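Gripper Test Operator, part time (two openings)
Skirstead - on site
Reference 3268

Lurkia is hiring two part-time operators for a gripper comparison that starts in April and runs through the summer. You would drive a robot arm by hand controller, pick up shoes with one set of fingers, then do it again with another set, and write down what went wrong.

We are comparing two parallel-jaw finger designs, the Hirvonen and the Tovska, on the same arm with the same wrist camera. The first round of trials is finished and gave us 1714 logged grasps. It also gave us a lot of arguments about what counts as a good one. We want operators who weren't part of those arguments.

What the work is like

Shifts are four hours, starting at 8:30 a.m. or 1:15 p.m. You sit at a station next to the arm and watch the wrist camera view on a monitor. Most of the objects are canvas sneakers. They bend, the laces get in the way, and a grip that holds at the heel may not hold at the toe. Shoes are laid out close together on a white surface, and you pick the one on the task sheet without dragging its neighbors along.

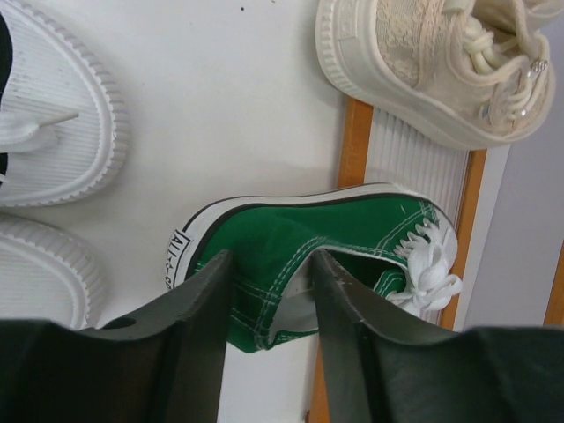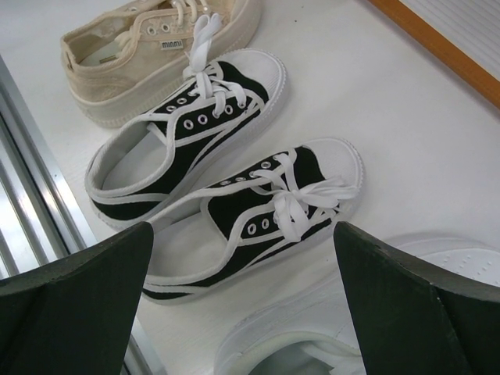 After each attempt you mark it as held, slipped or missed and add a short note. "Left finger caught the lace" is a fine note. "Bad grip" is not. At the end of a shift you check the finger surfaces for wear, wipe them down and swap the set for whoever is on next. The swap takes a hex key and some patience.

What we need from you

Steady hands and the ability to stay careful through a repetitive task. You should be comfortable using a game-style controller, and you need to see well enough, with or without glasses, to judge small gaps on a screen. You should be able to write clear notes in English. We will ask you to lift up to 25 pounds now and then when stations get moved.

You do not need a degree or any robot experience. Training is paid and takes 4 shifts, the last of them unsupervised. If you have worked in inspection, sewing, shoe repair or a warehouse, say so in your application.

What you get

Hourly pay, set before you start and the same for both openings. Free parking behind the building. There is no remote option, and we can't offer evening hours at this time.

How to apply

Send a resume or just a page about your past jobs, along with the shift you would prefer, to Yung-ching Yeh, Test Lab, Lurkia, Room 3056, Skirstead. Put the reference number on it. We invite people in for a half-hour trial at the controller before making an offer - wear closed shoes and tie back long hair. Applications are read as they arrive, and the ad comes down when both openings are filled.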